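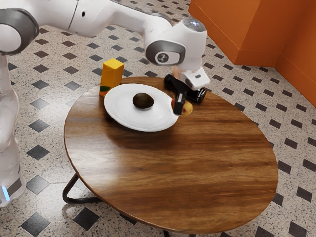

Open Friday at the Pukberg sailing school

The sailing school at Pukberg opens its gates to visitors on one Friday in July. I went over from Koppel on the morning ferry, which takes 17 minutes and was full. Admission was free. A program cost 2 crowns and had a map of the harbor on the back, with the toilets marked in the wrong building.

The school sits on the north side of the old naval basin. The Navy left the basin long ago and the town took over the quays, but the buildings still have their numbers painted on the doors, and the staff still use them. You are told to go to Building 4 for the boat shed and Building 9 for lunch. I went to the boat shed first.

Inside were three training dinghies on trolleys and the hull of a pilot cutter, the Flurnow, upside down on timber blocks. She is being replanked from the keel up on the port side. A boatbuilder was steaming a plank while we watched. The plank stays in the steam box for an hour, and then there is very little time to get it onto the frames before it stiffens. He clamped it at the stern end and worked forward. A man next to me asked when she would be back in the water. The boatbuilder said next summer if the oak arrived, and that he had said the same thing last summer.

The Flurnow carried pilots out of Pukberg until the station closed. After that she was a houseboat, and someone cut a large window in her side. The patch where the window was is easy to find, as the new wood is much lighter than the old. There is a folder of papers on a bench with her survey reports and some letters from the harbor office about unpaid mooring fees. I read most of them.

At eleven there was a harbor tour on the school's launch, the Pedero. She takes 12 passengers, and they ran her all day, so the wait was not bad. We went along the inner breakwater, past the fuel dock and out as far as the red buoy. The skipper explained how the leading lights work and why the channel bends where it does. There is a rock shelf to the south that dries at low water, and the old charts show it a good deal smaller than it is. The swell was coming in outside the breakwater and we got some spray over the bow. Bring a jacket if you go, even in July.

The training room is on the upper floor of Building 6. Students do their chart work there before they are allowed out as watch leaders. Visitors could try plotting a course from Pukberg to Koppel with parallel rulers and dividers. Mine crossed the end of the breakwater. The instructor rubbed it out and had me allow for the tide, and the second one was better. She told us that the evening course runs for 60 hours over the winter and that most people who sign up have never been on a boat. The written exam is in spring.

Lunch was fish soup and rye bread in the canteen. The line was long at noon and had gone by one. There is no card reader.

In the afternoon there was a knot table for children on the quay, a life raft inflated on the grass, and a talk on cold water in Building 2. I went to the talk. It was given by a retired lifeboat coxswain and lasted forty minutes. He spent most of it on the first few minutes in the water, when people gasp and try to swim hard. His advice was to float on your back, get your breathing under control, and only then decide what to do. He also passed around two lifejackets, one serviced and one with a corroded gas cylinder, and asked us to find the fault. It took the front row quite a while. I checked my own when I got home and the cylinder was loose.

The last thing on the program was a race between the school's dinghies and four boats from the Koppel club. The wind had dropped by then. They shortened the course, and then shortened it again, and Koppel won. The best view was from the wall behind the fuel dock.

Getting there: the ferry from Koppel runs every hour until seven in the evening. By car, follow the signs for the fish market and use the gravel lot behind it, which has 200 spaces and was half full when I walked past at ten. The quays are cobbled and uneven, and the upper floor of Building 6 is reached by stairs only. Dogs are allowed on the quay but not on the launch.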